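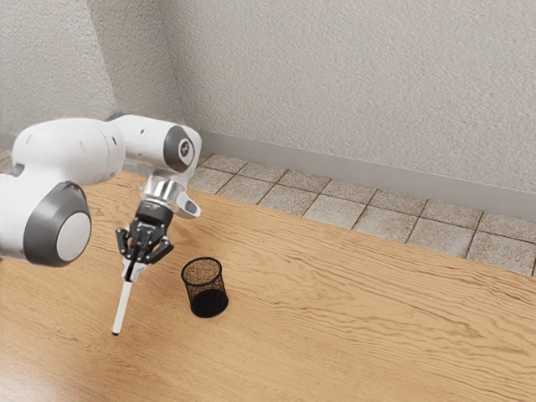 Black mesh pencil cup on a light wooden top.

Pages: 1 2

deskrat_ohio
Joined in May

So I've been reading about the Ultusitz "empty desk" method and I'm not buying it. The claim is you clear everything off, keep one cup for pens, and you get 30 minutes of your day back. Back from what? I have never lost half an hour to a stapler. Has anyone here done it for longer than a week?

plainpaper
I did the 9 day version. Day one felt great. By the end all my junk was in a drawer and I was opening the drawer all day. Same mess, more steps.

Kanaan
You're both missing the point. The drawer is supposed to get cleared too, that's chapter two. I've kept it up since winter and I get my invoices out on time now.

deskrat_ohio
Did you change anything else over the winter?

Kanaan
New job, fewer clients. But the desk helped.

deskrat_ohio
Right.

mossy_keys
What bugs me is the price. Jureck sells the official starter kit for 180 bucks and it's a tray, a cup and a booklet. A mesh cup is a couple dollars anywhere. The booklet tells you to throw out trays.

plainpaper
It does not say that.

mossy_keys
Page two of mine does. "Trays invite piles." Maybe they changed it in yours.

Inari
I'm a bookkeeper and I need paper out where I can see it. If it's in a folder I forget it exists. I tried the method during a slow month and missed a renewal. Some people think better with a bit of clutter and I wish these books would say so.

Kanaan
One missed renewal isn't the method's fault.

Inari
It was in the folder they told me to put it in.

gradschool_gary
The book says they surveyed 500 office workers. I looked for the survey and couldn't find the questions or who got asked. If it was people who had already bought the kit, it's worth nothing.

Kanaan
You could just try it for free and see.

deskrat_ohio
Fine, I'll do two weeks with no kit. I'm keeping the tape dispenser out though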